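Notebook, open afternoon at Hasbridge
29/09/2024

Writing this up while I still remember who asked what. We had more people through than I expected, and I talked so much that my own notes from the session are mostly single words with arrows between them, so bear with me if the order wanders a bit.

Setup first. We kept the arm on the bamboo-look table in the sitting area, where folks could come close and still sit down if they wanted to. Otis Kasprzak drove for the first half and I did the explaining, then we swapped. The job was the one we've been practicing with the Geseo scripts all month: go over to the painted cup, stop near the tabletop, wait, come back. I had argued for something fancier and I'm glad I lost that one. A cup is a thing everybody understands, and people start guessing what the arm is going to do next, which makes for a much livelier room than my slides ever did!
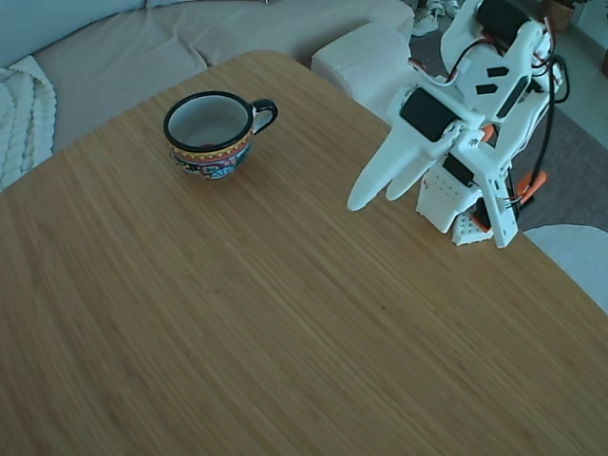
Fingers low over the table, cup at the far left.

Otis had the speed limit turned down for the visitors. I'd been running it faster on my own and had gotten used to that, so it felt like forever to me, but the folks from Urness said they liked being able to follow each joint. One of them wanted to know how it knows where the table is. I gave the long answer (joint angles, the height we saved that morning, the small margin we add on top) and then Otis gave the short one, that we told it. The short one went over better.

Other questions I want to keep:
Can it feel what it's holding? Only through the load reading on the servos, and we don't do much with that yet.
How long did it take to print? I didn't know and said so. Look up the print log before November.
What happens if you bump it? It tries to go back where it was. We did show this, gently, with Otis's hand near the switch.
Would it be able to pour tea? A lovely question from a girl of 6, and I promised her I'd think about it. I am thinking about it.

On the numbers side, the Falcão logger was on for the whole afternoon and wrote 141 runs, counting the ones we stopped by hand. I haven't sorted those out from the rest, so please don't quote that figure to anybody until I have. The buffer is set to 1000 samples per run and a couple of the slow approaches looked to me like they filled it, so the tail ends may be missing. Otis thinks it's fine. We'll check it together.

For the second half we used the small red piece as well as the cup. It's flat and sits low on the wood, so the height setting matters a good deal more than it does with the cup, and I spent a fair while talking about that with a retired machinist who had strong opinions on backlash and was right about most of them.
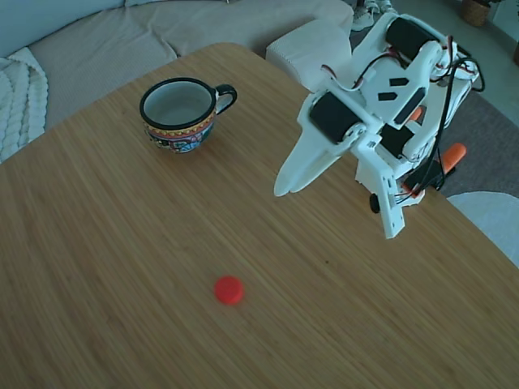

To do before the November visit

Sort the logger runs and mark the hand stops.
Raise the buffer size, then try the slow approach again.
Save two table heights, one for the cup and one for low pieces.
Tidy the wires along the arm. The machinist brought this up twice.
Write back to Urness with the parts list. Otis has the address.
Ask Otis about pouring.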